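**Lorkix arcade stick – back in stock from April**

Fight stick for PC and console. Eight-way lever, eight main buttons, no software to install. Plug in, pick your port, play.

Lever's the Zundon short-throw. Stiffer than the old one, less slop on quarter circles. If you like it looser there's a soft spring in the bag, takes a screwdriver and a bit of patience.

- Cable: braided, detachable
- Weight: enough to stay put on your lap
- Modes: PC, console, tournament lock
- Price: £37 deposit, balance on dispatch
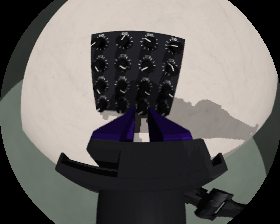

Tournament lock kills the pause and home buttons so you cant drop a round by accident. Hold both for 6 seconds to turn it on, same again to turn it off.

Buttons are Pilkington snap-ins. Quiet-ish. Spare set sold seperately, any standard 30mm will fit.

First run was some 600 units and went fast. This run is 1,000 – one per customer till the pre-orders are cleared. 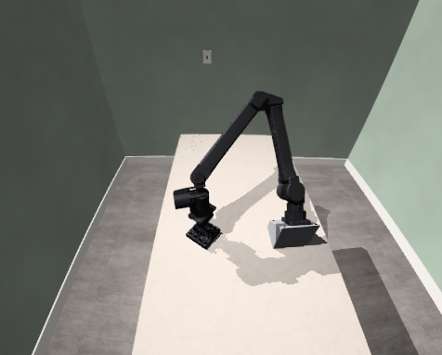
Returns: unused, in the box, with the spring bag. Swapped the lever already? Email first.

Trade and club orders go through Declan Heywood at Kingate, not the shop basket. Puzzle game players – ask him about the four-button top plate, same case, same price.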